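2023-01-08, Omside workshop, vehicle bench
Entry by: Maricruz Hinojosa
Copied to: Rutilio Barrera

## Purpose

To record the condition of the blue car after the highway run on the Plarer route, and to set down the items to be settled before the car is released for the March program. The previous entry, on tire wear, remains open and is not repeated.

## Route

The outbound leg was driven from the Omside yard to the Povside interchange by the usual lanes. The return leg used the Cárdenas exit. Total time on the road was 60 minutes, including one stop of 7 minutes to check the hood latch.

Traffic was light to moderate. The right-hand barrier on the gantry section consists of galvanized guardrail in front of a concrete wall, and the driver should expect little room on that side. Rutilio Barrera has asked that this be written into the route sheet, which at present says only "wall."

## Observations

1. **Glare.** The sky was very bright. Reflections from the glossy hood were noticeable to the driver for most of the outbound leg. The matte covering proposed in the autumn should be reconsidered. A sample piece is in the second drawer, with the old fuse labels.
2. **Hood latch.** Slight rattle at highway speed. The latch was closed again at the stop and the rattle did not return before Cárdenas. Cause not established.
3. **Hood lettering and emblem.** Both to be washed by hand only. The adhesive supplier's sheet is missing from the binder; a new copy has been requested.
4. **Overhead sign.** The large electronic sign at the gantry was blank when we passed it. The route sheet tells the driver to note the posted message at this point. The instruction should read "note message, if any."
5. **Lane position.** Vehicles in the lane to the left may run very close at the gantry. The driver is to hold the center of the lane and postpone any lane change until past the sign.

## Odometer and service

The car is some 2,000 miles from its next scheduled service. Mr. Barrera recommends bringing the service forward so that the latch can be examined at the same visit. I agree, subject to the bay being free.

Washer fluid was low on return and has been filled. Wiper blades are acceptable. The left blade leaves a thin streak near the top of its sweep, recorded for the second time.

## Actions

- Route sheet, gantry section: revise wall and sign entries (Hinojosa)
- Latch: inspect, grease, repeat run of at least 10 miles at highway speed (Barrera)
- Matte sample: fit to one half of the hood and compare
- Binder: file adhesive sheet when received

Keys returned to the cabinet, hook 7. The fuel card is still with Mr. Barrera. 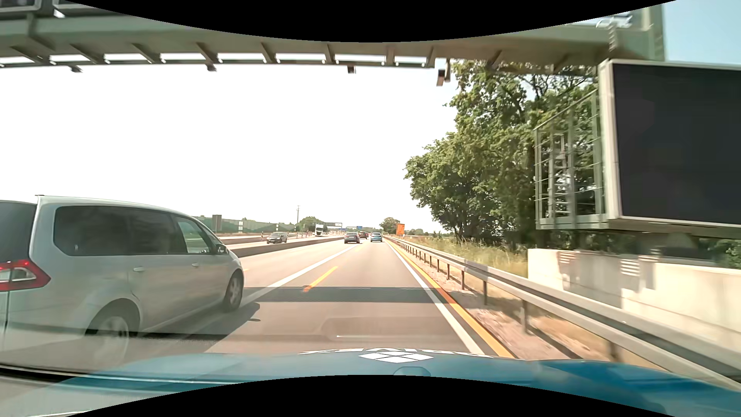 *Gantry section, outbound leg. Silver minivan in the left lane; electronic sign blank at right.*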